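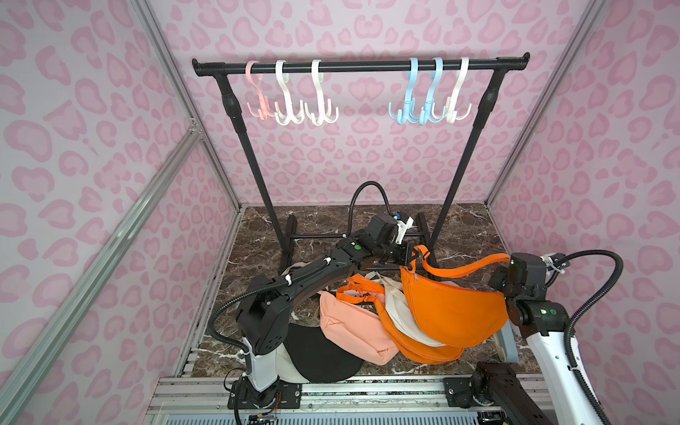

## 4.2 Controller comparison

Straps are where the two controllers part company. Both the Vostilance position controller and the Dudance compliant controller can find a bag, close on it and raise it off the floor, and in earlier work (Section 3) we were pleased enough with this to call it a result. Hanging is less forgiving. The bag is only a weight at the end of the problem, and the problem is a long flexible band that has to stay open while one side of it is fed over a small hook. In Figure 3a the orange strap is stretched between the two grippers above the rest of the heap, with the hangers still bare behind it. We refer to this as the two-handed lift. It takes up a large share of trial time and an even larger share of our patience.

Both controllers ran on the same pair of arms, with the same gripper fingers and the same grasp proposals from the Wubshet planner. Only the low-level tracking changed between conditions. Bags were dropped in a pile before each trial by Gebremedhin Assefa, who was asked to do it randomly and who reports that this becomes hard after the first hour. We ran 236 hanging attempts, split evenly. An attempt counted as a success if the strap was over at least one prong and the bag stayed up after both grippers had opened and withdrawn. Hangers were free to slide on the bar, a decision we made early and regretted often.

The position controller was faster to the first grasp and more repeatable in free space, as its admirers had promised. Its trouble started when both arms held the same strap. Small errors in the estimated strap length were turned into tension, which went into the wrists, and the safety stop did the rest. The compliant controller gave way in these cases and kept going. It also gave way in cases where we would have liked it to stand firm, such as against a hanger, which it would push along the bar with great courtesy until the hanger met its neighbor.

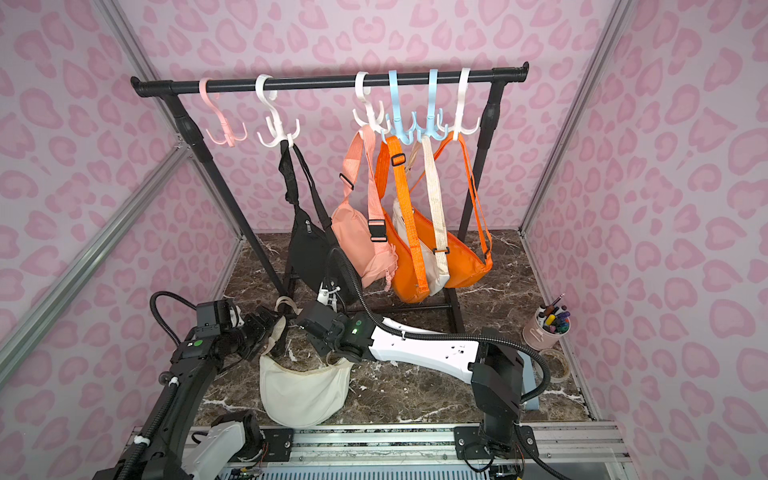

2256 words

**Figure 3.** Two moments from the hanging task. (a) Two-handed lift of an orange bag from the pile. (b) Single-handed strap grasp on a cream-white bag on the floor, with other bags on the rack.

The single-handed grasp in Figure 3b was the better test of finger closing. A thin strap leaves little room for error, and the loop it forms above the bag can fold over during the approach. Under position control the fingers closed at the commanded spot whether or not the strap had moved. Under compliant control they arrived a little late and a little soft, and slips during the following lift were more common. Raising the closing force fixed most of the slips and introduced a new failure, in which the gripper declined to let go of the strap cleanly at the hanger. We settled on a middle value during pilot runs and left it alone for the comparison. A reader who wants to call this tuning is welcome to.

Crowding on the rack mattered more than we had planned for. As the bar fills up, straps begin to overlap, as the cream one does across the orange bag in Figure 3b, and the camera has a harder time assigning a prong to a strap. We logged these as perception failures and did not charge them to either controller. In 16 attempts the log and the video disagreed about what had gone wrong, and we followed the video.

We also tried switching controllers mid-task, using position control up to contact and compliant control afterward. The handover takes about 3 seconds with the current Pronovberg driver, during which the arms hold still and the strap does whatever it likes. Results for this hybrid are therefore left out of the main comparison and reported separately in Section 4.3, together with the driver settings and the list of attempts we had to repeat after a cable worked its way loose on a Tuesday.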